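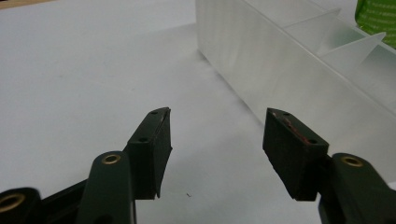

Household > Packaging > Flexible pouch

Contents Materials Filling Disposal See also

6 Mar 2023, by Annatjie Masilela

A flexible pouch is a soft pack made from film, sealed at the edges. Used for drinks, sauces, soap refills, pet food, seeds. Light, cheap to move, hard to reuse.

Materials

Usually layers of plastic film stuck together, sometimes with thin foil inside. The outer layer takes the print, the inner one melts to make the seal. Glossy or matt, depends on the finish.

Types

Flat pouches have 2 sheets and no base. Stand-up types have a folded gusset at the bottom, so they stay upright once full – mostly. Some have a spout or a press-seal strip.
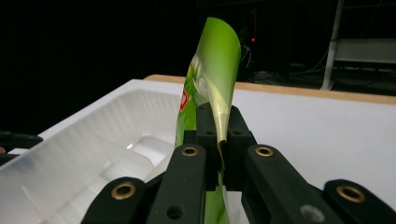 Filling

Small firms often fill by hand. The Jakab works at Prastport started with 6 people and a bench sealer, then moved to a machine line the folowing April. Seal faults are the main cause of leaks; product caught in the seal is the usual culprit. Hendrik Modise's notes on the Prastport line give 15 minutes for a change of film.

Disposal

Mixed layers are hard to split, so many councils won't take them. Single-material film is easier. Rinse first, check teh label.

See also: Sachet, Carton, Refill shop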